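From: Duarte Arruda
To: shed-robotics list
Subject: Re: [shed-robotics] sim kitchen, grasping thin stuff

Bujar Hoxha wrote:
> Are you still mucking around with the simulated kitchen, or have
> you gone and bolted something to the bench? I've got Ondrejka
> building on my old desktop but every time the fingers close on
> anything flat the whole lot jitters and shoots off the counter.
> What step size are you using?

Hi Bujar, hi all,

Still in the sim! The bench in the garage is half built (the frame's up, the top is leaning against the freezer) and I'm not putting a real arm on anything until the software behaves itself.

Step size first. I was on 2 milliseconds, same as you I'd guess, and had exactly your jitter. I left that alone in the end and bumped the contact solver up to 200 iterations, and the flat things settled down a treat. It's slower, sure, but I run it overnight while the house is asleep and the fan noise doesn't bother anyone. Also have a look at your friction on the finger pads, mine was set for the old Jilent gripper model and was way off for this one.

The counter layout is all loaded from one text file now, so I can swap the clutter without touching the code. I've got the toy plane in there, a spatula, a spoon, a bowl with a marker across it, that sort of thing. The marble is the nicest texture I could find, and yes, I spent a whole evening on it when I should've been fixing the planner.

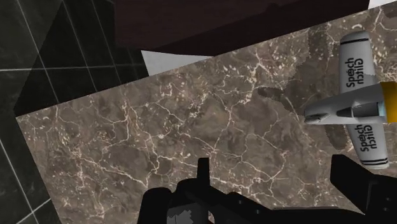
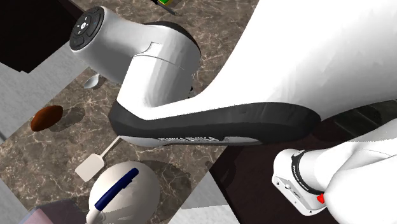
Bujar rang at lunch and reckons 200 is overkill, and that I'd get the same result by softening the contacts and halving the step. Could be. I'll try it tonight with the spatula handle and post the logs either way.

Other bits while I'm here. The Ostby exporter still flips my normals if the mesh has been mirrored, so check yours before you blame the lights. Collision shapes are up to 8 convex pieces per object, and I wouldn't go past that on an older machine. My whole objects folder is 325 MB zipped, too big for the list, so sing out if you want it and I'll stick it on a USB drive for the next shed night.

Has anyone got Binow talking to a second viewer window? Mine opens, goes grey and sulks.

Cheers,
Duarte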